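Laptop fan runs all the time after adding memory

Malathi Bhat
Mar 10, 2018

I have a Zidano laptop that I bought used in August. It came with 4GB of memory and I put in a second 4GB stick. Since then the fan never slows down, even with only a browser open. Everything else works fine. Did I get the wrong memory?
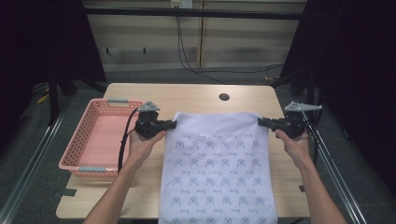
The new stick is the same speed as the old one, and both show up in the BIOS.

Harish Kandasamy

Memory won't do that. Check that you plugged the fan cable back in all the way - on mine it sits right under the bottom cover and gets pulled loose easily. Then look at the BIOS version. Anything older than 196 ran the fan at full speed on my unit.

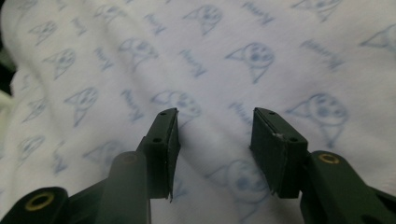
Cloth with a blue cat face print

Update with the charger connected and don't close the lid until it restarts. Mine took seven minutes.

Prakash Kartha

Same problem here, bought a new fan, no change. Try a cooling pad maybe.
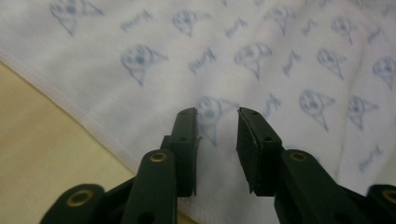

Also check Task Manager. I had an Aebischer printer program using the processor all day. I removed it and the fan got a bit quieter, but it's still louder than my old laptop.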